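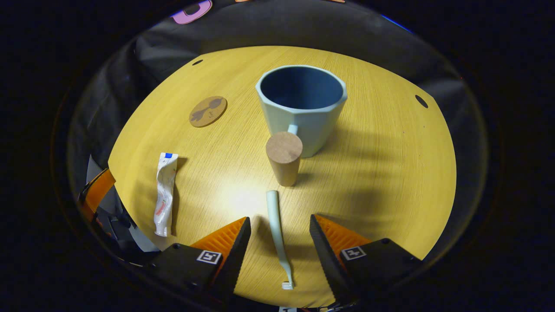

Progress report to the Miltent Fund, period ending June
Estus Robotics Club, Kinadau campus

Work this period

Students recorded 318 demonstrations with the hand-held gripper, against a target of 240. The task is tidying a small round table: toothbrush, toothpaste tube, mug, cork coaster and cork cone. The toothbrush is picked up first in most recordings. It lies flat and thin on the wood, and new students tend to close the fingers too early.

After review we kept 258 and discarded the rest. Most of the discards were tracking losses when a marker on one of the fingers turned out of view. A few were plain operator error — the mug pushed instead of lifted.

Equipment

The ridged orange finger pads are holding up. We printed one spare pair and have not needed it. The dark gray cloth stays up behind the table. Long shadows from the side light are still a problem in late afternoon sessions, and we would like to add a second lamp.

Training

The first policy was trained on the older set and reached the toothbrush in 30 of 58 trials. Training on the new set has started on the Were workstation. No results yet.

Budget

Spending is within the approved amount. We ask to move what is left under travel to equipment, to cover the lamp and a replacement drive.

Next period

Finish training and repeat the same 58 trials
Add a second table with a darker top
Write up the setup notes for new members, who start on a Wednesday session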